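5/23/21

To: Margarida Azevedo
Re: Desbridge robotics club, progress on the Cosus grant

Quick one, sorry, writing between sessions. Simulator up on both club laptops since January. Students now on the kitchen task: drive the arm up to the counter, pick a named item, put it down somewhere else. Bun first, everyone wanted the bun. 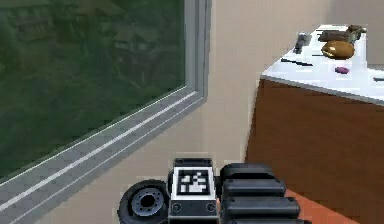

Noelia Escobar feels we should stay with the bread for another fortnight and leave the knife till the grip code is tidier. Fair point. Grip code is a mess, two teams editing the same file and niether telling the other.

Runs logged so far: 1222. Of those 608 ended with the item where it should be, the rest dropped, missed or timed out. Timeouts mostly our own fault, limit set too short.

Next is the white table.

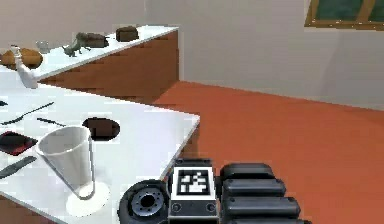 Thandeka's team has the approach path done, Iwona's still on the finger closing speed. Both to be merged before the Takovton heat.

Money: 200 left, all of it for the entry fee and travel. No changes to budget asked for. Will send the log files seperately, too big for this.

Leonilde Prata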